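Bueno, hilo cortito sobre el encendido de luces de esta tarde en la plaza de Stastgate, que me lo habéis pedido varios 🧵

Éramos unos 176 según el cartelito de la entrada, con lluvia fina y todo. El coro de Clitham llegó tarde por el autobús y arrancó sin calentar – ¡y sonó de maravilla!

Cantaron 4 villancicos. El último era uno que yo no conocía y la gente mayor se lo sabía enterito. Si alguien tiene la letra, que me la pase, porfa.

El abeto este año lo ha puesto el vivero Overgaard. Más bajo que el anterior, pero mucho más tupido. Las bombillas son las mismas que se guardaron en agosto después de las fiestas.

El chocolate, a la primera taza invita el barrio y la segunda se paga. Yo me tomé tres, no digo más.

Para la cena solidaria quedan 27 plazas de 40. Os apuntáis en la biblioteca o en el local de Inex, por las mañanas. Llevad el plato que queráis – dulces ya hay de sobra.

Ah, y si os dejasteis un paraguas verde en el banco de la fuente, lo tienen en la panadería.

Os dejo unas fotos y me voy a secar los calcetines 👇

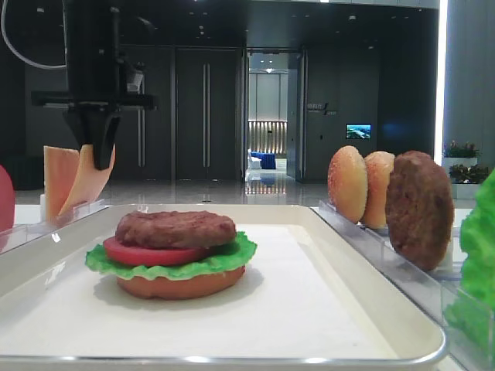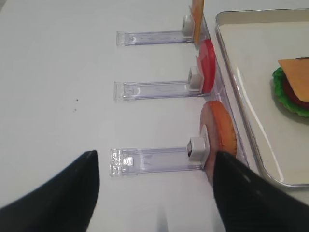
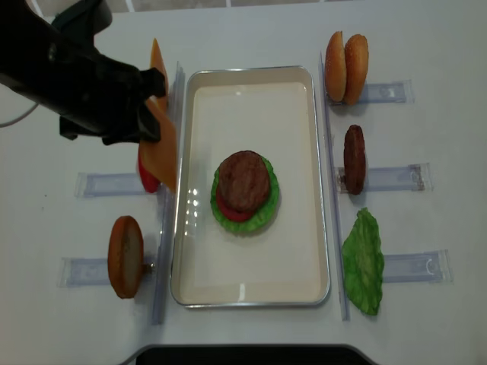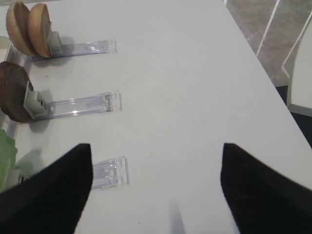
Mesa blanca y soportes transparentes, 2019-12-06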